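The Box by the Fruit

My mother-in-law has a rule about kitchen tables, and the rule is that you should be able to sit down at one with a cup of coffee and not move anything first. I have been married into her family for a long time now and I don't think I've managed it on a single Wednesday, let alone a whole week. Our table eats things. Keys, hair ties, the little screws that come off lamps, a toy somebody's kid left at Thanksgiving and never asked for again. They land there at six in the evening and by breakfast they've settled in like they pay rent.

So when my editor asked for a piece on what she calls "pocket clutter" (the stuff too small for a drawer and too useful to toss), I said yes before she finished the sentence. I figured I'd finally get some help!

My first call was to Kalliopi Katsaros, who runs a tiny home-sorting business called Tela out of her spare bedroom. She charges $115 for a visit, and she told me right away that half of those visits end up being about one table. People call her for the garage, she says, and then she walks through the kitchen on the way there and never makes it to the garage.

Her advice was so plain I almost didn't write it down. Get a box. A box with deep sides, so you're not staring at the mess all day, and with a lid you can pull off and leave off while you sort. Then put something shallow in the bottom, because a deep box all by itself is just a well, and you'll be fishing around in there with your whole arm. She likes the inner trays that come with electronics packaging. I had been throwing those out for years and I'm still a little sick about it.

I did what she said, and I'll admit I got competitive about it. I went through every room with a mixing bowl, picking up whatever was smaller than my hand, and then I dumped the bowl out on the plaid tablecloth and had a good long look at my life. You learn a lot about a household this way. We own far more bracelets than wrists. We have knobs that belong to nothing I can find, and I have tried them on every cabinet, drawer and pot lid in the place. My husband swears one of them goes to the old radio. We gave away the old radio.

The black box with the smaller tray in it has been the best of the ones I tried. A toy ring, a beaded bracelet and the thing that looks like a car remote all sit in the bottom together where you can see them in one glance, and the box is still deep enough that from across the room the table looks almost civilized. I let the loose hardware stay out on the cloth while I decide about it. The yellow fruit has nothing to do with anything, I just like some fruit on a table.
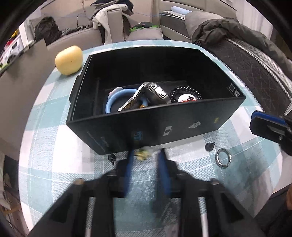
What to do with the stragglers

Every sort leaves stragglers. Kalliopi gives hers one month, and if nobody has come looking by the time she flips the calendar, out they go. I can't do that. I know for a fact that the day I throw out a knob is the day something in this house turns up knobless.

Gerasimos Petridis, who has repaired lamps and small appliances in my neighborhood since before I moved here, was on my side. He keeps 143 jars of odd hardware on the shelves behind his counter and he can tell you which one has the threaded bits you need without turning his head. He took one look at the washer I'd brought him, said "keep it," and went back to his sandwich. That was the whole interview! I've decided it counts as professional advice.

My compromise is a jam jar under the sink. Anything with a thread or a hole through the middle goes in the jar, and when the jar is full I'll have to make some hard choices. It's filling up faster than I'd like.

Keys and remotes are different, and here I've gotten strict. They go in the tray at night, always the same side, and whoever moves them has to make the coffee. We've had some very good coffee lately, and my husband would like it known that he's made nearly all of it.

More from the Home pages
The Junk Drawer, Reconsidered
Five Tablecloths That Forgive Spills
Iona MacRitchie on Living With 700 Buttons
A Weekend in the Linen Closet
Is It Time to Let Go of the Good China?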